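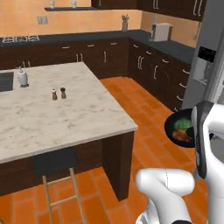

The Cillow 836 Grip Monitor is a software add-on for two-finger grippers on Maruyama arm controllers. It compares commanded finger width with measured finger width and stops the arm when the two disagree under load. The main use is cookware and other open containers, where a partial loss of grip matters well before the object leaves the fingers. A round pan held at one side and tilted, with food inside, puts a turning load on the fingers that a plain closed/not closed signal doesn't report. The 836 watches for that rotation and holds the arm in place when it exceeds the set limit.

Runs on physical cells and in the Trosix simulator with the same configuration file.

Safety notice: release 2 users, please read before ordering or updating
Posted January 5, 2022

A fault has been confirmed in release 2 of the 836. When grip force is set above 28 N and the arm is moving at reduced speed, the monitor can keep reporting GRIP OK after the object has begun to turn in the fingers. The stop is issued late or is not issued at all. Releases before 2 are not affected.

The fault was first logged in November during pan transfer tests in the Prakham kitchen model, a Trosix simulated environment. The arm completed its move with the pan rotated past the spill limit, and the event log showed no warning. The same log pattern was later reproduced on a bench arm with an empty pan.

Cause
Release 2 added a filter to remove false stops caused by finger vibration. At reduced arm speed the filter window was stretched in proportion to the speed setting. Slow rotation of a held object was then averaged out along with the vibration. At higher grip force the finger width changes very little as the object turns, so the remaining signal stayed under the trip level.
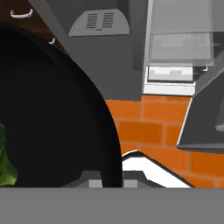
The wrist camera check does not cover the fault. It confirms that an object is present near the fingers at the start of a move, and it is not sampled again until the move ends. A large dark vessel close to the lens passes the presence check at almost any angle. Do not use the camera check as a substitute for the grip monitor.

What to do now
Set grip force to 28 N or less, or return to the previous release. If neither is possible, take the cell out of service for open containers. Closed or empty containers may still be handled if no one can enter the reach of the arm.
Do not raise the arm speed to avoid the fault. The spill limit was not validated for that condition.
Do not carry hot liquids or hot oil with any release of the 836. The module is not a safety-rated device and does not replace guarding or an emergency stop.

Corrected release
The corrected file is supplied at no charge to all registered 836 sites. It fixes the filter window at a constant length and adds wrist torque as a second input. After loading it:
1. Power down the controller and restart it. A warm restart leaves the old filter values in memory.
2. Run the zero routine with the fingers open and clear of the counter.
3. Load the supplied pan profile. Profiles saved under release 2 are rejected.
4. Run the turn test with an empty pan and confirm that GRIP TURN appears in the log.
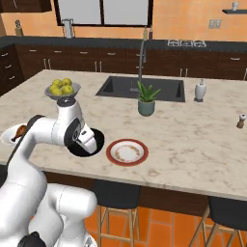 Approach height needs to be checked again after the update. Added torque sensing makes the monitor more sensitive to contact between the fingertips and a rim during a downward approach, and profiles with a low approach point may trip before the fingers close. Raise the approach point until the trip clears. Leave the torque limit at its default.

Specifications
Gripper type: two-finger, parallel, with width feedback
Controller: Maruyama, with wrist torque option for the corrected release
Simulator: Trosix
Inputs: finger width, grip force, arm speed, wrist torque
Outputs: GRIP OK, GRIP TURN, GRIP LOST, hold request
License: one per controller; simulator use included

Supplied with
Module file, pan and bowl profiles, turn test routine, printed setup sheet

Returns and reports
Sites that have seen an unlogged spill or drop under release 2 should save the event log before restarting the controller, as the restart clears it. Send the log with the profile name and the grip force setting to Cillow product support. Unopened licenses for release 2 can be exchanged through the original seller.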